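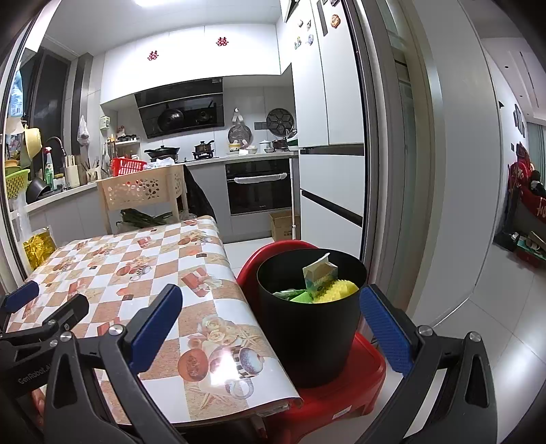 The interim report on Surklow covered 309 rats, 19 dose groups and a recovery period set at 400 hours. The technician on the late shift read it at home on Saturday, because the lab at Cenville locked its doors at noon on weekends. She had put the black wastebasket up on the red plastic chair so she could drop pages into it from the table without bending. By four in the afternoon it held a milk carton, a sponge and a wrapper.

The finding was in table six. Males given the middle dose showed lower testosterone than controls. Males given the high dose did not. The report called this a handling error and removed the middle group from the summary.

She had handled the middle group. She had drawn the samples, spun them, labeled them and put them in the freezer on the second shelf. The freezer log was in her own writing. It showed no alarm and no open door.

She wrote three sentences to the study director at Olmedo. The first gave the table number. The second gave the shelf. The third asked who had decided on the word "error." She deleted the third sentence, then typed it again with "when" in place of "who."

The sponsor, Grurard, had already ordered 4,000 tablets for the trial in August. That was in an appendix, in smaller type. The tablets were to be the middle dose. 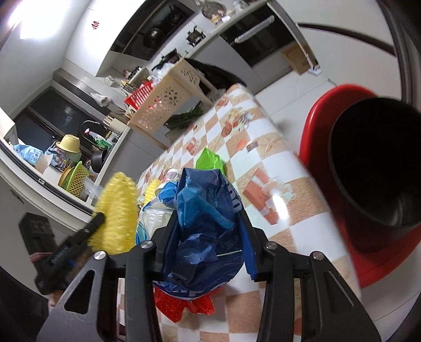 Bags by the checkered tablecloth, Saturday.

The reply came at 6:40. It said the samples had been kept and could be run again, at a different lab, if she would sign a statement on how they were stored. It did not say when the word had been chosen.

She read the statement twice. It was one page and accurate, except that it gave the shelf as the third. She crossed out the number, wrote "second" over it and put her initials in the margin. Then she took table six back out of the pile — it had a coffee ring on it by now — and clipped it behind the page she had signed.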